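Course materials > Workshop Skills > Unit 4 handouts

Unit 4: Handles, grips and the T-shape
Notes for the bench session, R. Enache. Bring these with you, there are no spares.

Left over from last time: hand in the grip sketches to Noemi Thibodeaux before the break. Pencil is fine. Name on the back please, 18 came in last term with no name and went in the bin.

1. Why a T

Straight handle = twist in the hand. You all felt this with the short scrapers. The tool turns as soon as one corner meets more resistance than the other. A crossbar spreads the load along its width and shows you at a glance which way the thing is pointing.

Terms, as used in the test:
- bar: the long part that goes across
- stem: joins bar to handle
- block: whatever you hold. May be a plain rectangle, may be shaped
- lean: angle of the bar against the bench, seen from the front

Don't write "head" for bar. Some of the older books do, I will mark it as wrong if it isn't clear which bit you mean.

2. Length of stem

Short stem, more control, less reach. Long stem the other way about. For table work keep it short. Regula Strebel's group tried a 400 mm stem in July and spent the afternoon chasing the bar from side to side. See her notes on the Grutano shelf, second folder, the pages are out of order.

Sample set: stems 15 mm and 55 mm, same bar on both. Try both before you write anything down.

3. Bar ends

Rounded or square. Square gets into corners but digs in if you arrive at a slant. Rounded forgives a bit of lean and won't mark a soft board. Most of you will want rounded. If you choose square say why in the write-up, one sentence.

4. Coming down to the board

This is where marks get lost last year. Order of work:

a) hold the block, not the stem
b) stop well above the board and look
c) check lean from the front, bend down, don't guess from above
d) correct it in the air
e) then lower, both ends together

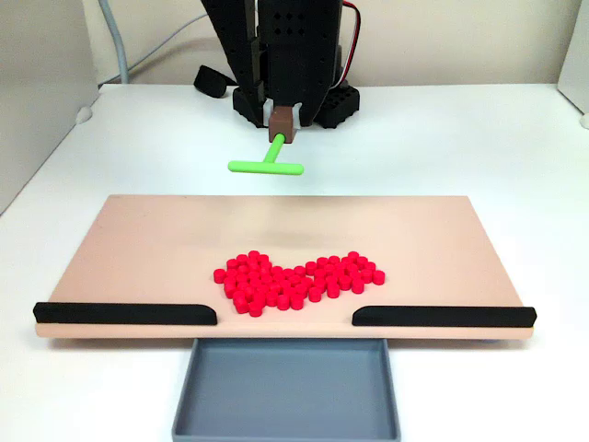
If one end lands first, lift and start again. Do not drag it level, that scores the surface and it's the Trumomov boards we're using, they show everything. Small lean at step b is normal, you've got time to put it right. Lean at step e isn't.

Colour: bright bar, dark or plain block, if you have the choice. Makes (c) much easier. Dong-geon Son puts a strip of tape on his, also fine.

5. For the write-up

One side of paper. Drawing of your tool from the front with bar, stem and block labeled. Which stem you prefered. What happend at step e on your first go, be truthful, it isn't marked on neatness of landing.

Questions to me or Radu Buzatu, bench end, before 4.30 pm.

Related handouts
Unit 3: Scrapers and short handles
Unit 4b: Care of soft boards
Unit 5: Pushing and pulling small parts
Reading list: Hodoroagă, chapters on hand tools
Bench rules (all groups)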